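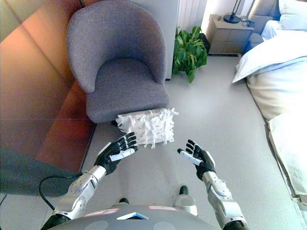
Morning all. Kettle's on, and I've finally got the budget for the second machine into a shape I'm willing to show people, so settle in, it's a bit of a long one.

1/ For anyone new: I look after equipment planning at Lovcombe, where we're working out what a two-armed humanoid would need to be any use in an ordinary bedroom. Armchair, bed, radiator, pot plant, the lot. I love it, but my goodness it makes for a funny shopping list.

2/ The big number is the robot itself and I'm not going to talk about that (the quote from Sugden is still going back and forth, very politely). What I want to talk about is everything round it, which is where I came unstuck last time.

3/ Hands! Please, please put spare hands on their own line. I had them under "sundries" in the first draft, next to the tape and the tea bags, and a set of replacement finger parts came in at £1466 before delivery. That is a lot of tea bags.

4/ Then there's cable. We priced the long one at £115 and I thought that was steep, until I'd spent an afternoon with a short one and had to plan all the furniture round the plug socket. Buy the long one. Buy 2 if they'll let you.

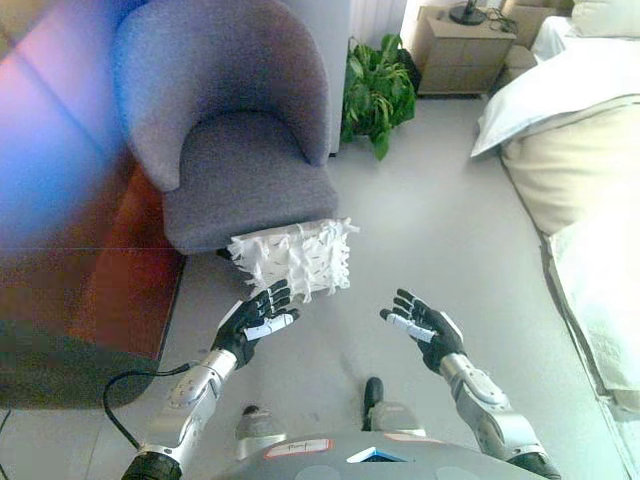 Both hands open, going for the shaggy white box by the armchair.

5/ Things to pick up hardly cost anything and I still manage to forget them every time. You want some awkward ones in there as well as the nice smooth ones - anything fringed, papery or floppy - and you want enough put by to replace them when they get tatty.

6/ Somebody at Cloncombe asked whether we could save money by using a bare room with one table in it. You could, and for some jobs I'd say go ahead. But if you're hoping to buy for bedrooms, I'd want the soft chair and the big bed in the plan from day one, as they eat up floor space and you'll need to know how much is left for feet.

7/ Support contract: we're going with Clikus for the first year and I've allowed almost 3 days of setup time, when the brochure would have you believe it's a morning. I've been caught by brochures before, bless them.

8/ Last bit. Ask when the price runs out. Ours is held until December, so I need signatures well before everybody vanishes for mince pies. If you've been through this yourselves and think I've left something off, do shout, I'm at my desk all afternoon and I'd much sooner hear it now!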